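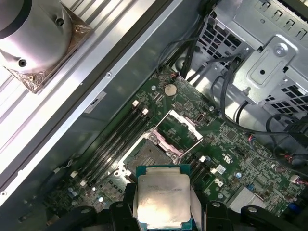
Chip between the fingers, socket open, wrist camera view. CPU placement, gripper comparison, 4/16/26.

1/ Been comparing two sets of fingers on the same arm for putting a processor into a workstation board. Samer Issa and I have enough runs now to post what we have. Short version: the plain black plastic fingers are ahead, and I did not expect that.

2/ The task: pick the CPU out of a tray, carry it over the chassis, line it up with the socket, set it down. No pushing. The chip should go in under its own weight once it's square. Closing the load plate is a separate job and isn't in these numbers.

3/ Set A is the rounded plastic pair you see in the picture, one small round hole in each finger. Set B is a flat metal pair from Huvik with thin rubber pads. Same arm, same camera, same controller, same chassis.

4/ Total so far is 161 placements. 81 with the plastic fingers, 80 with the Huvik pair. The extra one is a miscount on my part and I left it in.

5/ Plastic: 74 of 81 seated on the first try. Huvik: 60 of 80. By "seated" I mean flat in the socket with no second grasp. If we had to let go and pick it up again, it counts as a miss.

6/ Almost all of the Huvik misses look alike. The pads grab the edge of the chip, and when the fingers open one pad lets go a little later than the other. The chip turns a degree or two on the way down and sits on the socket frame.

7/ We tried opening slower. It helped some, but then every release took long enough to be annoying, and it still happened. Yara Sabbagh suggested dusting the pads with talc. Not doing that over an open socket.

8/ The plastic fingers have the opposite problem. Less friction, so the chip can slide down a bit during the carry. Five of the seven misses were that. We raised the grip force a little after run 27 and it got better.

9/ On the camera. With it mounted at the wrist you look past the fingers at the board, so you get the socket, the lifted load plate and the memory slots in one view. That part is good. The bad part is that the lower part of the chip is hidden behind the gripper.

10/ So we can't check all four corners before release. What we do is use the upper edge and the sides. The green edge of the chip against the silver heat spreader is a good strong line and the software finds it most of the time.

11/ What it does not find reliably is the text on the heat spreader. I wanted to use the print to confirm orientation. Too small and too close, and the metal is a bit scuffed. Orientation comes from the tray for now, which means whoever loads the tray has to load it right.

12/ Clearance is the other thing. The load plate stands up above and to the right of the socket when it's open, and past that there's a metal bracket on the chassis frame, plus a bundle of black cables that bends around it. Coming in from the right is out.

13/ We come in over the memory slots on the left. They're empty for this test. With memory installed I think the left finger would still clear, but I haven't run it, so don't quote me.

14/ The Huvik fingers are wider at the base and need a steeper approach to stay off the load plate. Not a big deal on this board. It would be on a smaller one.

15/ Controller: we started on the Denia box and moved to the Storncombe before any of the counted runs. The Denia was fine for moving. Its force reading jumped around too much at low force, and low force is the whole job when you're above bare contacts.

16/ Storncombe has a slower menu and a worse manual, but the force trace is clean. We set the stop threshold once and haven't touched it. If anyone has the Denia working well for light contact, I'd like to see your filter settings.

17/ Someone asked last time about bent contacts. Two, both with the Huvik set, both in January before we counted anything, both my fault for a bad height setting. None in the 161. It's the same socket the whole way through, checked with a magnifier after each block.

18/ Logs run to 2433 lines, mostly force and finger position. Samer is cleaning them up. I'll put them out once the timestamps match between the arm and the camera - right now they drift.

19/ Next is a third set, softer tips from Dambrauskienė. They arrived with the wrong screws, so that waits on a hardware order. After that, the same test with the board rotated in the chassis.

20/ Reply if you want a particular case tried. Memory installed is already on the list. Lifting the cooler is not - it's heavier than either set of fingers should be holding.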